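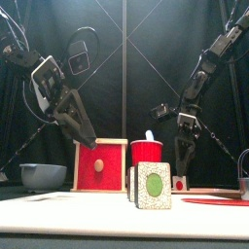

Trevis two-finger gripper, bench tested against the Denen 2F on a two-arm table setup. Same payload class, same flange, very different fingers once you start asking them to pick up kitchen stuff. We sell both so no axe to grind. Most of our testing is small awkward things, like the little white block with the red dot under the right-hand gripper, plus cups, bowls and anything with a knob. Camera on the wrist, always. If you're running a wrist camera, check the cable loop before you check anything else, it needs slack and the slack has to go somewhere.

In stock at Jivley. Ships with adapter plate, screws, one set of spare finger pads.

Short version
Trevis for handles, thin edges, cutlery. Denen for blocks and anything that wants an even squeeze. Neither one loves a flat thing on a flat table.

Specs, Trevis
Rated payload 700 g
Cable 900 mm, straight connector
Price 629 per unit, finger pads included
Parallel drive, position and current feedback
Two mounting holes for a camera bracket, bracket sold separately

Specs, Denen 2F
Rated payload 700 g
Cable fixed, not swappable (we asked)
Parallel drive, position feedback only
Price on request, changes too often to print here

How we tested
200 picks per gripper, same operator, same object list, same order. Valtteri Kinnunen drove, I wrote it down. Teleoperated, no policy running. We wanted to know what the hardware does before a model gets anywhere near it. Reset by hand between picks. Objects go back on tape marks, but don't expect millimeters.

Logged for each pick: first-touch grasp yes or no, regrasps, drops, and a column for "ugh", meaning the operator got it but hated it. The ugh column ended up more useful than the drops.

Fingers
Trevis pads are softer and a bit wider at the tip. Good on a spoon standing in a cup. Less good on a small cube, where the pad rolls under and the cube turns a few degrees as you close. You can live with that if you're dropping it in a bowl. You can't if you're stacking.

Denen pads are flat and stiff. Cubes come up square. Round handles slip unless you get right over the center, and then you're closing harder than you'd like.

Pads swap with one screw on the Trevis. Two on the Denen and the second one is behind the link, bring a long driver. 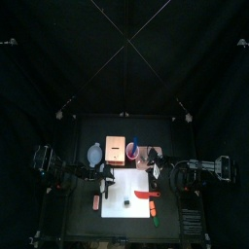
Tyyne Pelkonen wrote back after the first draft of this page to say we were too kind to the Denen on handles. Her group had it on a knife task and gave up on the stock pads inside a day, went to a grippier silicone set, and she thinks anyone buying it for tools should budget for those up front. Fair. We've added the silicone set to the Denen options below. She also said the Trevis current feedback is noisy at low speed, wich matches what we saw. Filter it.

Contrast and lighting
Worth a note as people ask about cameras more than fingers. Dark gripper over a dark table is hard work for a wrist view. A white board under the objects helps a lot, you get an edge to line up on. Black curtain all round keeps reflections down. Pale finger pads are a cheap upgrade for the same reason, you can see where the tips are. Order the pale ones.

Mounting
Both go on the standard flange with the plate in the box. Torque the four screws evenly, then home it, then put the camera on. Camera first and you'll be taking it off again. Leave a loop in the cable at the wrist, tie it at the forearm and nowhere else. Run the full range by hand with power off before you trust it.

Wrist camera bracket fits Trevis directly. On the Denen you need the Rantala spacer. 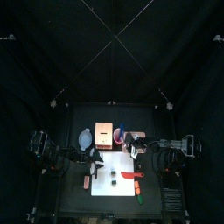

Can I run one of each on a two-arm table?
You can, and we did for a week. Keep them on separate controller ports and set the open and close limits per arm, the strokes don't match. Operators will grumble for the first hour. If you're collecting data for training, pick one type and buy it twice.

Options
Trevis spare pads, dark or pale
Denen silicone pad set
Camera bracket, Trevis
Rantala spacer, Denen only
Cable extension, Trevis only

Known issues
Trevis: early units had a loose connector shell. Anything shipped from us after 14 August 2022 has the new one. Older unit, email us, we'll send the shell.
Denen: drifts a little at the open end after a long sesion. Re-home at lunch.

Returns
Unused, in the box, pads still bagged. Used grippers come back as repairs, talk to Valtteri Harju at the service desk before you post anything. Include the serial number and which arm it was on.

Lead time on pale pads is longer than on dark. Order them with the gripper.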